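Desktop tower (interior)

The interior of a desktop tower is the space enclosed by the case of an upright personal computer. It holds the motherboard, the power supply, the drives and, in machines past a certain age, a good deal of dust. Most owners see it once or twice, usually in a bad mood.

Layout

The motherboard is the largest single part and the one to which everything else eventually answers. It carries a socket for the processor, long slots for memory and shorter or longer ones for expansion cards. Drives sit in bays of their own, reached by cables that are always either too short or far too long.

Power arrives by a bundle of colored wires. By convention yellow carries 12 volts, red 5, orange 3.3 and black is ground, a scheme that looks like chaos and is in fact one of the tidier things in the case.

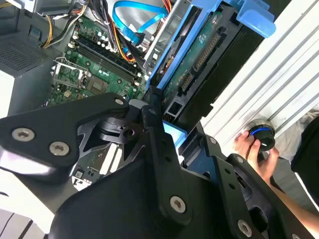 Interior of an opened tower, with memory slots, an empty processor socket and power supply cables.

Processor socket

The processor is held down by a metal bracket and lever. Closing the lever on some sockets takes more force than seems wise, and first-time builders tend to stop halfway and consult the manual, which tells them to keep going.

Memory slots

Memory modules fit one way around, thanks to a notch, and are secured by clips at the ends of the slot. A module that is almost seated is a common reason for a computer that will not start — and a cheap one to fix.

See also
Computer case
Cable management
Thermal paste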